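Sorting cutlery by hand, for the machines
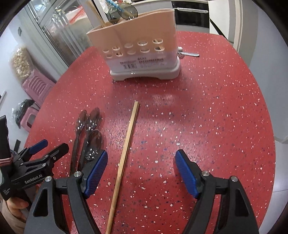 Two hand-held grippers at the red table, with spoons, chopsticks and the utensil holder on the table.

Sterham opens its training flat for one afternoon each March, and visitors are asked to take off their shoes. The work consists of tidying. An operator takes a gripper in each hand, picks up cutlery from a kitchen table and puts it in a holder, and a camera on the tool records each attempt. No arm is involved at this stage. The recordings go to Puvell, which trains the control software.

Nathalie Ouellet runs the sessions. Her target is 300 accepted attempts per operator per week, and the total for this task stood at 828 on the afternoon of the visit. An attempt is rejected if the operator's fingers touch the object, or if the jaws close on nothing more than 3 times.

Dark see-through plastic spoons are the awkward items. The table colour shows through them and the bowls throw back points of light, so their outline is hard to recover from the recording. Ouellet keeps them in the set for that reason. Chopsticks present a mechanical problem: two lying tightly together can be lifted as one, but they tend to roll against each other when the jaws tilt. The ribbed pads help a little.

Visitors were allowed to try. The jaws are lighter to work than they look, though judging depth takes practice – most of us closed too early. My own best attempt took 22 seconds for a single spoon. Noémie Kowalchuk, an operator since the autumn, did the same in a fraction of that and without looking hurried.

Kowalchuk's advice was to bring the lower finger to the table first and let it slide under the handle. She changes the layout between attempts, moving the holder and crossing the handles, so that the software does not simply learn one arrangement.

Trials on an arm will be run at Penner, in the Traltomholm building. Ouellet would not give a success rate for the earlier version, except to say that forks went better than spoons.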